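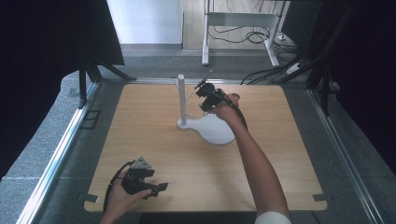
What should a household look at first when choosing a stand for mugs?
The base. A post with a wide foot on the side where the mugs hang is less likely to tip when a full-sized mug is put on one branch only, and it needs no fixing to the worktop.

Flekley revises guidance on mug stands

Flekley has revised its guidance on small kitchen stands, with a new section on single-post mug trees. The notes were issued on Friday and replace two earlier sheets, one on mug racks and one on draining stands.

The main change concerns balance. The earlier sheets gave a minimum weight for the base but said little about its shape. The new text asks for the base to extend further than the longest branch, measured from the middle of the post. Rizal Tarigan, who edited the section, said weight alone had proved a poor guide for light stands used on smooth surfaces.
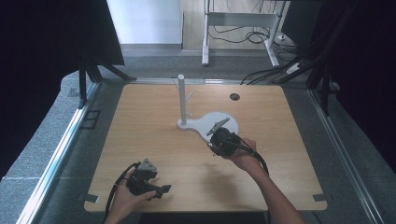
White mug stand on a wooden tabletop, with the broad end of its base to the right of the post.

Branches should rise from the post at an angle of 40 degrees or more, so that a handle settles towards the post. Members had asked for a lower figure – mainly for espresso cups with narrow handles – but this was not adopted.

The cleaning advice is largely unchanged. Posts that unscrew should be taken off the base and dried separately. Rohani Nasution of Todadwood, which supplies stands to cafés, said the joint between post and base was still the part most often returned to the firm, and that she would have liked a stricter rule on it.

Comments on the section can be sent to Flekley for the next 14 days. A separate sheet on wall-mounted hooks, prepared with Arain, is due in April.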